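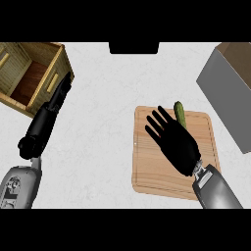
I've been hearing about the two-handed kitchen project down the hall at Clorano since April, mostly over bad coffee, and this week the group finally let me write something about it. They have a result they're happy with, and I think it's a pretty neat one.

The project is called Keltent, and it's a training method for robots with two arms and fingered hands. All of the work so far is in simulation. Debashish Sultana and Silvana Guerra started it because they were tired of watching policies that could do one thing well with the left hand, one thing well with the right hand, and then make a mess of both when asked to do them together. The test that kept beating them was putting groceries away. One hand deals with a drawer, the other picks up a vegetable, and then the vegetable has to end up inside the drawer. You and I do that while talking on the phone. Their simulated robot would open the drawer beautifully and leave the cucumber on the cutting board, or grab the cucumber and bang it into a drawer that was still shut.

What they changed is how the two arms get to know about each other. In the older setup a single network put out the motion for both arms at once, fingers and all, and it had a lot to keep straight. Keltent gives each arm its own smaller network, plus a short message that passes between them a few times a second. Silvana describes the message as "basically one hand telling the other how far along it thinks it is." I asked if anybody had looked inside the messages to see whether that's really what's in there. Sort of, she said, and it's going to be a whole other paper (she sounded tired when she said it).

Now for the numbers. The group collected 1,692 demonstrations, all done by people steering the simulated arms, and trained both the old setup and the new one on the same set. Then they ran each of them on 18 variations of the drawer task, with the objects moved around and the vegetable swapped out. The old setup managed 9 of those variations reliably. Keltent got all but two! The two it still misses both have the drawer starting out partway open, and Debashish thinks that's a hole in the demonstrations, where people nearly always began with it closed. They're recording more of those now.

The part I liked best is something they weren't even going for. With the old setup, the arms tended to take turns, so the right one would hang there until the left one was finished. With the messages passing back and forth, the right hand starts moving toward the vegetable while the left is still busy with the drawer, and the whole job takes less time. I watched a bunch of the runs on Silvana's laptop and it does look a lot more like a person in a kitchen, apart from the fingers, which still do some odd little wiggles before they close.

There's plenty left to argue about. Dinesh Cassim, who works on the real hardware side upstairs and read an early draft, pointed out that drawers in a simulator slide a good deal more politely than the ones in his apartment. He wants to see sticky runners and a loose handle before he gets excited – and he wants to see the method with the messages delayed, the way they might be on a real network. The delay test is already running. The sticky drawer is waiting on Sajib Akanda, who is rebuilding the friction settings and has asked me to stop asking him when it'll be done.

The draft should go up on the group's page once the delay results are in, along with the demonstrations and the 18 task setups. If you want to try your own method on them before then, drop Silvana a note and she'll send you what she has.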